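Worku Children's Center: Lead Teacher, Toddler Room

Location: Lindmont
Hours: Full time, 7:30 a.m. to 4:00 p.m.
Start: August
Reports to: Center Director

Worku Children's Center is hiring a lead teacher for its toddler room. The center is licensed for 70 children from six weeks to five years old and has been in the Brovard Building on the east side of Lindmont since it opened. The toddler room has 13 children between 18 months and three years, with one lead teacher and two assistants.

The lead teacher plans the day, writes the weekly activity plan, and is the main contact for the families in the room. You will also supervise both assistants and cover the front desk for short periods when the office is short-staffed.

What the work involves

Greet families at drop-off and write down anything they tell you about sleep, food or medicine.
Plan indoor and outdoor activities for each day and post the plan on the door by 8:00 a.m.
Keep a development record for each child and meet with parents twice a year.
Change diapers and help with toilet training.
Serve breakfast, lunch and a snack, and sit with the children while they eat.
Clean and sanitize toys and tables at the end of each shift, following the state checklist.
Attend the monthly staff meeting, which runs from 5:30 to 6:30 p.m. and is paid.

Most of the morning is free play in small groups. Children choose between the book corner, sand and water, pretend play, and a table with blocks and sorting games. The teachers sit on the floor or at the table with them and talk about color, shape and size as they go. We do not use worksheets or screens in this room. 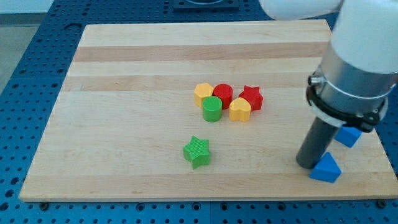

Outdoor time is from 10:15 to 11:00 a.m. and again after nap. The group goes out in rain and light snow, so bring boots and a coat you don't mind getting dirty. On very cold days we use the indoor gym on the second floor, which we share with the preschool rooms.

What we are looking for

An associate degree or higher in early childhood education, or a current Child Development Associate credential.
At least two years of paid work with children under three.
Current infant and child CPR and first aid, or willingness to get certified in your first month. We pay for the class.
Able to lift 40 pounds and get up and down from the floor many times a day.
Able to pass a state background check and a health screening.

Spanish or Amharic is helpful but not required. New graduates who don't yet have two years of experience may apply for the assistant position, which is posted separately.

Pay and benefits

Pay is $20 an hour to start, with a review after six months. Benefits include health and dental insurance, paid holidays, 13 days of paid time off in the first year, and half-price tuition if your own child attends the center. There is free parking behind the building.

How to apply

Send a resume, a short cover letter and the names of two references to the center office, or bring them to 287 Gamer Street between 9:00 a.m. and 3:00 p.m. Please write "toddler lead" on the envelope or in the subject line. Applicants we want to meet will be asked to come for an interview and to spend one paid morning in the room. The position stays open until filled.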